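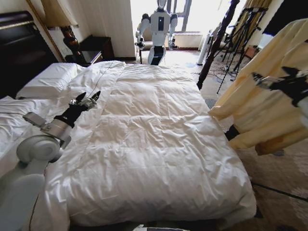 *The bed with the thick white duvet.*

**Antigoni Tsolakis**

Good evening to all. I have a question about Hamlet, first act, fourth scene. Hamlet hears the trumpets while the king is drinking, and Horatio asks him if this is a custom. He answers that it is "a custom more honored in the breach than the observance."

In our reading group we have two opinions. One part says: it is a rule that people break more often than they keep. The other part says: it is a custom that you get more honor from breaking. I was always in the first group, and now I am not so sure. My edition has 610 pages and for this line there is no note at all.

Which one is right? And may I still use it in the first way when I write a letter?

**Vinzenz Wallner**

The second one. Look at what comes after. Hamlet says that other nations call the Danes drunkards because of these parties, and that it takes away from their good name. He does not complain that the custom is forgotten. It is clearly not forgotten, he can hear it from where he stands. He means it would be more honorable to leave it.

So the common use today is a mistake. I would not put it in a letter.

**Antigoni Tsolakis**

Thank you, Vinzenz. I read the speech again aloud and I must agree about the play. But "a mistake" seems to me a strong word. Everybody I know who uses the phrase uses it in the first way, also native speakers, also in newspapers. 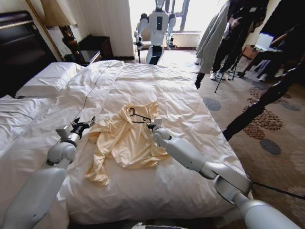 **Valentin Berchtold**

I am with Antigoni on this. The line is more than 400 years old, and an expression is allowed to move away from home in that time. When my boss says that the dress code is more honored in the breach, I understand him immediately. If he wanted to say that it is noble to come to work in shorts, he would need a different sentence.

**Vinzenz Wallner**

But then he is quoting, and he is quoting wrong. For your boss there exist simple words. "Mostly ignored." It is shorter too.

**Valentin Berchtold**

He is not quoting. He does not know it is from Hamlet, I asked him once. The same happened with "to the manner born," which is in the line before. People write "manor" and think of rich families. Do you correct them also?

**Vinzenz Wallner**

Yes.

**Waltraud Ruchti**

Please stay friendly, both of you.

I want to add a small thing about the words. "Honored" is the difficulty here, I think. In modern English we honor a contract or a promise, and this means that we keep it. So a modern reader sees "honored in the breach" and hears a joke: the only way they keep the rule is to break it. For Hamlet, I understand it as "it brings more honor." The reader is not stupid, he only hears the word that he knows.

In the German translation I have at home this confusion cannot happen, the sentence says directly that the breaking is better. I had never noticed there was a question until I read the English.
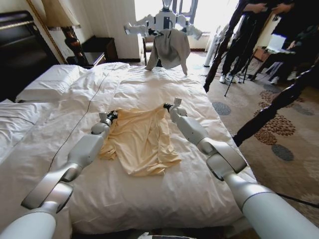
*Pale yellow T-shirt on the duvet.*

**Antigoni Tsolakis**

Waltraud, this helps me very much, I will bring it to the group. In my Greek translation it is also without doubt, but I had taken it for a free translation!

For the letter I decided to write "a rule that few people follow." It is a letter to the landlord, he will maybe not enjoy Shakespeare.

**Vinzenz Wallner**

A good decision. I keep my opinion about the newspapers.

**Valentin Berchtold**

And I keep mine. Does somebody know if the line is in all the early printings? I have read that a long part of this speech is missing in the Folio, but I do not remember where it starts.

**Waltraud Ruchti**

The missing part starts directly after it, with "This heavy-headed revel east and west." The line about the custom is still there. So a person who had only the Folio did not get the explanation with the drunkards, which Vinzenz used for his argument.

**Vinzenz Wallner**

Hm. I have to look at this tomorrow with the book on the table.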